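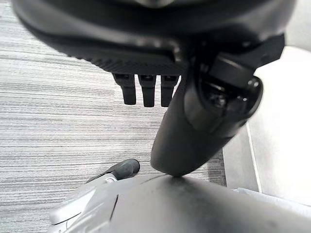

The box from Rurnutberg had been sitting by my door since January, and on Monday night I finally cut the tape.

Oh, it was wonderful! Inside, packed tight, was the whole moon set from Misum, the one I'd wanted since I was nine: a landing ship, a crater mat, and a bag of parts so heavy it thumped when I set it down. The booklet said 1201 pieces. I believed it.

I cleared the kitchen table, put the kettle on and forgot the kettle. The legs went together first, all 4 of them, with a click I could feel in my teeth. Then the hatch, then the little ladder (upside down, then the right way up), and by midnight I was lying on the floor with a flashlight, hunting for one last hinge and grinning like a kid.

It was in my slipper.

I snapped it in, swung the hatch open and shut, open and shut, and called my sister across the ocean, where it was already morning.

"It opens!" I said.

"What opens?"

"Everything! Get your coffee, I'm starting at the ladder."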